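Coiled cord (telephony)

From the Gerkimano Reference, communications section
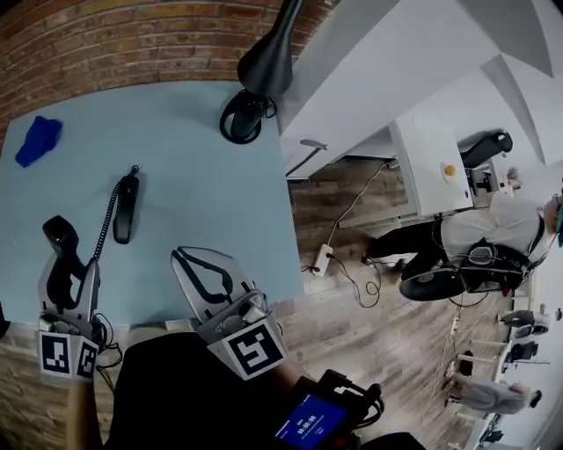
Reading time: 2 minutes

A coiled cord, also called a retractile cord, is a flexible cable wound into a helix so that it extends under tension and returns to a shorter length when released. Its best known use is the connection between a corded telephone handset and the body of the set. Similar cords are used on two-way radio microphones, headphones and hand-held controls.

Construction

A typical handset cord has four conductors, two for the microphone and two for the receiver. Each conductor is usually made of tinsel wire, a thin metal ribbon wrapped around a textile core. Tinsel wire carries less current than solid copper of the same outer size but withstands far more bending. The conductors are insulated separately and laid side by side or twisted together under a common jacket.

To form the coil, the jacketed cable is wound tightly on a metal rod, heated until the jacket softens, and cooled in place. Some makers then reverse the direction of the winding, which increases the retracting force. A short straight section, the tail, is left at each end for the plug or terminal.

Properties

The extended length of a cord is commonly several times its retracted length. Retracting force depends on the jacket material, its thickness and the diameter of the coil. Jackets lose force when they are held extended for long periods or stored in heat.

Tangling results from rotation of the handset between calls. Each turn adds twist to the cord, and once enough twist has built up the coil folds over itself. A local reversal, in which part of the helix winds the opposite way, is called a perversion — a term borrowed from the study of climbing plants. It can be removed by unplugging one end and letting the cord hang freely.

Testing

Flex life is measured by repeated extension at a fixed rate while the resistance of each conductor is monitored. The procedure used at the Neltedport laboratory extends the sample to 500 mm and records the cycle at which any conductor first opens. Rahel Ortner's comparison of jacket materials used a minimum of 1000 cycles per sample; the earliest failure occurred at cycle 1195, next to the plug.

See also

Modular connector
Strain relief
Tinsel wire

Last revised Sep 25, 2018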